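# How Do You Teach a Robot to Pinch?

Pick up a pea. Easy, right? Your fingers squeeze just hard enough, and you hardly think about it. A robot has to learn all of that, and its first question is a big one – what kind of hand should it have?

At the Rinholm workshop, Parveen Thambiah and Marijke De Smet love that question! They are comparing two grippers, called Oneo and Kovalchuk, and people get to try them first. You hold one in each hand and use them like giant tweezers to move small things into a box with little square compartments. 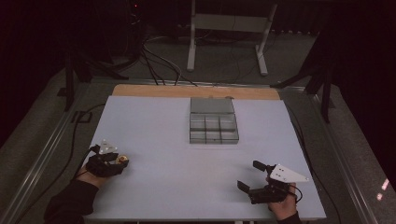
Each gripper gets 32 tries at the same job. Dropping something counts as a miss, and so does putting it in the wrong compartment. Then the testers swap hands and start over, so that a strong right hand doesn't give one gripper a head start (clever!).

Want to try it at home? Grab two pairs of kitchen tongs, an egg carton and 3 dried beans. Now move the beans one at a time – no fingers allowed!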